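**Call for households: a year of keeping a rubbish diary**

Posted 2020-05-01. Please pass on to neighbours who might be interested.

We are looking for 70 households to keep a written record of what they throw away, starting in September and running for twelve months. The study is called Rukilia. It is run by a small team of social historians and is meant to leave behind a proper account of ordinary household waste, written by the people who made it.

You do not need to be good at recycling to take part. We would like some households who sort everything into five tubs and some who put the lot in one bin, and we expect most to be somewhere in the middle.

## Background

Most of what is known about household rubbish comes from weighing it. Councils know how many tonnes go over the weighbridge and what share of it is paper or glass. Those figures are useful, but they say very little about how things come to be thrown out. A jar of pickle may sit in a cupboard for three years before it goes. A coat may be moved from the wardrobe to the spare room to the boot of the car before anyone admits it is finished with.

Adjoa Eshun, who leads the study, first worked on this subject through old account books and letters. People in the past wrote down what they bought in great detail and hardly ever wrote down what they got rid of. The few exceptions are very good reading. One set of kitchen notebooks she used recorded every broken plate over two generations, with the name of the person who dropped it. We would like to leave later readers something of that sort, on a larger scale and with fewer arguments in it.

A trial was carried out last year with a handful of households in Brandier. It taught us that the long form we had designed was too long, that people will happily write a page about a toaster and nothing at all about food, and that the person who empties the bin is often the only one in the house who knows what goes into it. The diary has been rewritten with all of this in mind.
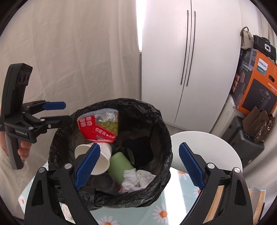
Small items were the other gap. Wrappers, cups, tissues and bottles came up far less often in the trial diaries than they should have done, and when we asked why, most people said they had not thought of them as worth writing down. We do want them. You need not list every one, but the weekly page has a space for the things that went in without a thought, and we would be grateful if you used it.

## Who can take part

Your household can be any size. People living alone are very welcome and so are shared houses, provided everyone over 16 living there agrees to it. You must:

- live in Brandier or in one of the villages on the Cata side of the river
- expect to stay at the same address until the following September
- be able to write in English, or have someone at home who can write it down for you
- be willing to have one visit or telephone call at the start and one at the end

You can apply if you rent, own, or live in a flat with shared bins. We are especially short of households in flats, as only one took part in the trial. We would also like to hear from people who have a baby in nappies, people who look after a relative at home, and people who have recently moved in with a partner and now own two of everything.

We cannot include businesses run from home that produce a lot of their own waste, such as catering or hairdressing. If you do a bit of sewing or repair work at the kitchen table, that is fine. Say so on the form.

## What you will be asked to do

**Weekly page.** Once a week you fill in one page of the diary. It takes most people fifteen minutes. Pick any day that suits you and try to keep to it. The page asks what was thrown away, what was nearly thrown away but kept, and whether there was any disagreement about it.

**Longer entries.** Four times in the year we will ask you to write at more length about a single object. You choose the object. Two or three paragraphs will do, though you can write more. We are interested in where it came from, how long it was with you and where it went. If you sold it or gave it away, it still counts.

**Cupboard list.** At the start and at the end, you choose one cupboard or drawer and write down what is in it. Please do not tidy it first.

**Opening and closing conversations.** Each lasts up to an hour. Nana Nartey or Kjell Sandberg will do these with you, in person if that can be done safely and by telephone if not. We are planning on the telephone for the opening ones and will write to you nearer the time if this changes.

You will never be asked to weigh anything, and we will not look through your bins. The diary is your account, in your words.

If you miss a week, leave the page blank and carry on. Please do not fill in several weeks from memory. A blank page tells us something too — usually that it was a busy week — and it is better than a guess.

## Holidays, illness and other interruptions

If you are away for more than a fortnight, let us know and we will mark the diary at our end. If someone in the house falls ill, or you have to move, you can pause for up to two months. After that we would normally close the diary, keep what you have written if you are content for us to do so, and offer the place to someone on the reserve list.

## Payment

Each household receives £199, paid in 2 parts. The first part is sent when we receive your first cupboard list and the second after the closing conversation. If you leave the study early you keep anything already paid. The payment is per household, so shared houses will need to agree among themselves how to divide it.

We supply the diary, pens and prepaid envelopes. If you would sooner type, we can send the pages as a file, but handwriting is preferred and spelling is of no concern to us.

Payments of this kind may affect some benefits. Please check before you apply. Nana Nartey can give you a letter setting out the amount and the dates if you need one.

## Your privacy

Diaries are numbered and your name is kept apart from them. When the study ends, the diaries will be copied and placed in the Arthur Collection, where readers will be able to consult them. Before that happens you will get your own diary back to look over, and you can strike out anything you do not want others to read. You can also ask for the whole diary to be closed for thirty years.

Please do not put bank letters, prescriptions or other people's post in with your pages. In the trial we were sent several of these by mistake and had to return them.

You may withdraw at any time up to the point when the diaries go to the collection. You do not have to give a reason.

## How to apply

Write to us with a short letter of up to 800 words. Many people will need far less. Tell us:

1. who lives in your home, with ages
2. what kind of home it is and how long you have been there
3. how rubbish is dealt with at present, and by whom
4. one thing you have thrown away in the last month and what you thought about it, if anything

The fourth point matters most to us. There is no right sort of object. The best letter in the trial was about half a bag of cement.

Letters should go to Etornam Atinga, Rukilia Study, at the Brandier reading rooms. The building is shut to visitors for now, but post is collected. If you cannot get to a postbox, leave a message on the reading rooms' answering machine and Etornam will ring you back and take your answers over the telephone.

We will choose households so as to get a fair spread of ages, homes and streets. Being turned down will be no reflection on your letter. Everyone who writes will get a reply by the end of July, and those not chosen will be asked whether they would like to go on the reserve list.

## Questions we have been asked already

**Does food count?** Yes. Please include leftovers, peelings and anything given to animals or put on the compost.

**My husband will not take part. Can I?** If he lives with you, he needs to agree to the household being included, but he does not have to write anything.

**Can children write entries?** They can, and several did last year. Put their first name and age at the top of the entry.

**Should I try to throw away less while I am doing it?** Please carry on as you normally would. If you find that your habits change anyway, write that down.

**What about things thrown away outside the house?** Include them if you remember. A separate line on the weekly page covers work, school and the car.

For questions about the diary itself, ask for Nkrumah Alhassan, who designed the pages and can send you a sample of one before you decide.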